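4.2 Withdrawal of an endorser and household recall of the brand

The second part of the study concerns what happens to a packaged food brand when the person who speaks for it is suddenly absent from its advertising. Earlier work on this subject has mostly treated the endorser as a source of trust that is either present or lost through scandal. Absence through illness or injury has received much less attention, although it is common in long contracts with athletes and retired athletes. In such cases the sponsor usually pauses its campaign for a short period, issues a statement of support, and then decides whether to return with the same material, with revised material, or with a different face.

We examined one such pause in the cooking oil market. Hukero, a mid-priced sunflower oil sold mainly through grocery chains in the Sturkilside region, had used the same retired distance runner in its television and print advertising for six years. When the runner was admitted to hospital in May, the company withdrew all advertisements that made health claims and left in place only shelf cards showing the bottle and the price. The campaign returned after an interval of three weeks with the same endorser and a shorter script in which the word "heart" no longer appeared.

The sample consisted of 1205 adults who reported buying cooking oil for their household in the previous month. Of these, 600 were interviewed during the pause and the remainder after the campaign had returned. Interviews were conducted by telephone by the Clurcombe field office under the direction of Diệp Giáp. Respondents were first asked to name any brands of cooking oil they could remember, without prompting. They were then asked whether they had seen or heard anything about each brand, and only at the end were they asked about the endorser by name. The order was kept the same in both rounds so that the two sets of answers could be compared.

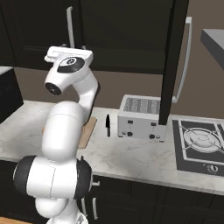

Figure 6. Kitchen setting with robot arm, computer-rendered.

Unprompted recall of Hukero did not fall during the pause. We had expected a modest decline, in line with the account given by Ó Gríofa, who argues that low-interest goods depend on steady repetition and are quickly forgotten when it stops. A likely reason for the difference is that news coverage of the runner's illness often mentioned the brand, and so took the place of paid advertising for a time. The coverage did not carry any selling message, however, and respondents in the first round were less able to say what kind of oil Hukero was or how it differed from its rivals. Many described the advertisements only by their setting. Kitchens are so widely used in this category that a setting of this kind does little to identify a brand; a pale marble countertop such as the one in Figure 6 could belong to the advertising of any of the main producers. Answers that mentioned only a kitchen, a counter or a family meal were therefore coded as general to the category and were not counted as recall of the Hukero campaign.

Attitudes toward the endorser were warmer in the first round than in the second. Respondents expressed concern for the runner and, in most cases, approved of the decision to suspend the advertisements. A smaller group held that the illness cast doubt on the health claims made for the oil. This view was found chiefly among respondents who already bought a rival brand, and it was seldom given as a reason for changing brands. Cyprian Ziółkowski reviewed the coding of these answers separately, and disagreements were settled by discussion before the tables were prepared.

Two limits should be noted. The respondents in the two rounds were different people, so the results describe changes in the market as a whole and cannot show how any one household changed its mind. In addition, two of the grocery chains ran price promotions on Hukero in the second round, and their effect on recall cannot be fully separated from that of the returning campaign. Section 4.3 considers the sales records for the same period.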